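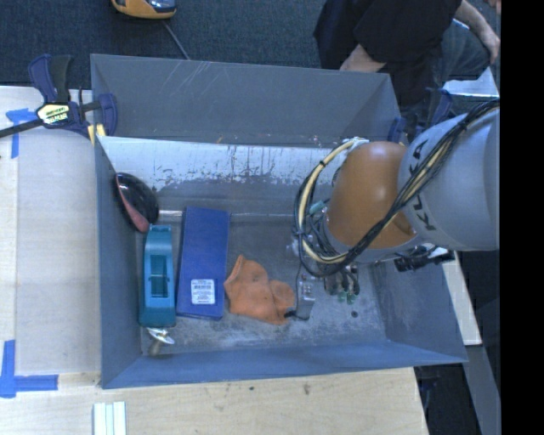

Open bin on a work table, Stomdale seed house.

Stomdale open day, 6/2/21

Writing this up fast before I lose my notes, half of them are on the back of a parking ticket.

Got there late. The bus from Prallthorpe goes the long way by the reservoir and stops at every gate. If you go, sit on the left, the right side is just hedge. 30 minutes on the timetable, a lot longer than that on the day, and then a walk up from the crossroads with no sidewalk. Wear real shoes. I did not.

Stomdale does vegetable seed, mostly peas and beans, some onion and leek, a bit of squash. Wholesale side goes to growers and the packet side goes to people like me. They open the place up for one day and you sign up for a slot. Mine was the second morning one. Masks indoors, small groups, hand gel at each door. Coffee was outside under a tarp and it was good coffee.

First stop, the trial ground. This was what I came for. Long beds running down toward the stream, each with a stake and a number and no variety name, so you walk along guessing. Stake 498 was the pea I'd have taken home if they let you. Short, stiff, hardly needed the sticks, pods held up high where you can see them. Asked what it was and got told it doesn't have a name yet and might never get one. It's been in the trials a few years and keeps doing badly in wet springs. Shame.

Next to it was Simon, their regular bush pea, which I've grown every year since we moved. Nice to see it done right. Theirs was a good hand taller than mine. Soil is darker there too and they sow earlier than I dare to. The guide said most people sow peas too deep and then blame the mice. I sow too deep. I also have mice.

Then beans, which were only just up. Not much to say, a bean is a bean at that size. They cover with fleece until the nights warm up and take it off on a cloudy day so the leaves don't scorch. Wrote that down and underlined it.

Onions grown for seed are a strange thing if you've never seen them in the second year. Big hollow stalks, heads still in their papery wrap. They stake them with string run down both sides of the row, and the string gets raised as they go up. Harvest is September, heads cut by hand into sacks. The whole tent smells of it by then, apparently, and the people on that job get a seat to themselves on the bus home.

Indoors after that. Cleaning room first – loud even with only one line going for us. Seed comes in with all the trash, bits of pod, dirt, small stones, the odd beetle, and goes over a set of shaking screens. Big stuff rides off the top, small stuff falls through the bottom, what you want stays in the middle. Then air blows up through it and takes out the light ones, as a light seed is usually a dud. You can do a rough version of this at home with two kitchen sieves and a hair dryer on cool. I have tried it since. Do it outside. Do it well away from the washing line.

The germination room was the best bit indoors. Warm, dim, trays on racks. Every lot gets tested before it's sold and again if it sits around. They lay seeds on damp paper, roll it up, stand the rolls in a tray and wait. Then somebody unrolls them and sorts normal, odd and dead. They passed a roll around for us to look at, beet I think, all little pink tails. Home version is a paper towel in a sandwich bag on top of the fridge. Ten seeds, see how many sprout, then you know if the old packet is worth the bed space. I threw out most of a shoebox of packets the next weekend after doing this. Parsnip does not keep. I knew that and kept it anyway.

Storage: cool and dry, dry matters more. Somebody in our group asked about freezing and the answer was fine if the seed is properly dry, bad if it isn't, and most of us at home can't tell. A jar with a bag of dry rice in it, somewhere cool, will do for most things. Let the jar warm up before you open it or the damp air gets in. That one was new to me.

Packing we mostly saw through a window. Paper packets, filled and glued and dropped in trays. The packet art is all old stuff from their own files and they had a wall of originals in the hallway, which I would have liked more time with. Lettuces painted like portraits. One of a turnip with a very smug look about it. Our group got moved along as the next one was already at the door.

Lunch was a van from Culach doing flatbreads. Long line, worth it. Get the one with the greens. Sat on the bank by the stream with a couple who had driven over for the leeks and nothing but the leeks, and who had strong views on blanching with drainpipe versus cardboard. Drainpipe, they said. Cardboard rots and you get slugs. I use cardboard.

Shop after lunch, in the old cart shed. They say the seed library upstairs holds 3,000 varieties but you can only buy what's on the list, and the list is short by June. I got 2 packets of fall leek, a purple kale, and more Simon for a late row. Cards only. No plants for sale, just seed, a few people were cross about that but it does say so on the sign-up page.

Things I'd want to know before going:

Book early, the slots with the trial ground tour go first. Afternoon slots skip the germination room.
Bathrooms are by the cart shed and nowhere else.
No dogs.
Bus back to Prallthorpe is the last thing to get right. There's one mid afternoon and then nothing till after five. I missed the first one becuase of the leek people.
Bring a hat. The trial beds have no shade at all.

Gripes: the tour was too quick inside, and the guide was hard to hear over the screens, I only got maybe half of the cleaning talk and had to ask again out in the yard. Handout was one sheet with a map that had the shop in the wrong place. Free though, so.

Late row of Simon went in the evening after I got back, one knuckle deep this time, netted. Kale still to sow. Will post the pea results here along with the soil test if the lab ever sends it.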